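Grernum Commuters Board > Roads and Traffic > Weltance Avenue left turn closure, does anyone else think it's a mess?

slowlane_sal
Posted January 17, 2018
Hi everybody, I hope you all had a nice holiday and that your heating is holding up better than ours. I wanted to ask about the left turn from Weltance Avenue onto Plokden Road, which has been coned off since the second week of December. My old drive to work was a straight shot and then that one left. Now I have to go all the way up to the Demissie Street circle, wait with everybody else who used to turn left, and come back down on the other side. I'm a patient person (my kids would laugh at that, but I am) and I do understand the idea is to keep the main road moving. I just don't see it moving! Has anyone found a better way around that doesn't cut through the streets by the elementary school?

busbench77
Sal, I feel for you, but I have to stick up for this one. I ride the number 9 and before the closure we would sit behind the left-turn line for three or four light cycles every single morning. Now we sail through. The city's handout from the open house said 1,958 vehicles made that left on an average weekday, and they were all stacking up in a lane that only ever had room for a handful. Something had to give, and I would rather it be the turn than the bus.

OldMapFolder
I have the same handout on my kitchen counter, under a pile of seed catalogs. If you flip it over, the back says the Demissie circle was expected to take "up to 451 additional vehicles" in the peak hour. So the plan always was to move the line up the hill to us. I live two doors from that circle, and getting out of my own driveway at 7:30 has turned into a real test of my manners. Most people do wave you in, I'll give them that, and I always wave back.

slowlane_sal
Oh, I didn't know you were right there, Folder. I'm sorry, I'm probably one of the cars blocking you! I'm in the blue wagon with the kayak rack, so please honk hello. And busbench, that's fair about the bus. I hadn't looked at it from that side at all.

torquewrench_dad
Plant people are in this mess too. I'm on first shift at the parts plant at the far end of Plokden Road, and between us and the warehouse next door there are 2,000 people trying to get through that gate before seven. They used to come in from both directions. With the left turn gone, nearly all of them come down from the circle, and if one truck stops to check in with the guard, the whole thing backs up past the gas station. I leave home twenty minutes earlier now, and my coffee thermos and I have become very close.
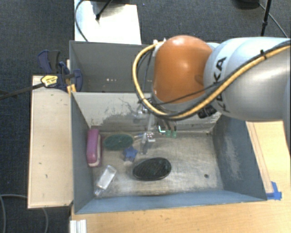
pennyforparking wonders if the plant and the warehouse couldn't just stagger their start times by half an hour, the way the hospital did when the bridge was being painted. That would cost the city nothing at all, and everyone could have their left turn back.

torquewrench_dad
Penny, I'd love that, and so would my wife, but it has been asked. Second shift has to hand over to third and so on down the line, and moving one means moving all of them, plus the van pools, plus daycare for half the floor. What I'd go for is opening the turn before 6:30 and closing it again once the buses get busy.

busbench77
Please, no part-time closures. They tried that on Demissie Street years ago and people just turned whenever they felt like it. You'd have drivers reading a sign with three sets of hours on it at 35 miles an hour in the rain. Keep it simple, I say.

OldMapFolder
Well, I read signs for fun, so I may not be the right judge, but I think folks could manage one set of hours. I'm with torquewrench here. Even getting 150 cars off my circle before breakfast would make a difference to our block.

slowlane_sal
I'd sign up for that too. Does anyone know if the comment form is still open? I tried the link on the city page last night and it took me to leaf collection.

pennyforparking
The form moved. Go to Streets, then Current Projects, and scroll way down past the sewer work to Weltance Avenue. It only lets you type a short paragraph, so write yours out first and trim it. I lost mine twice.

busbench77
Thanks, Penny. I'll be sending one in as well, asking them to leave it just how it is. No hard feelings, Sal, and I'll look for the kayak rack from the bus!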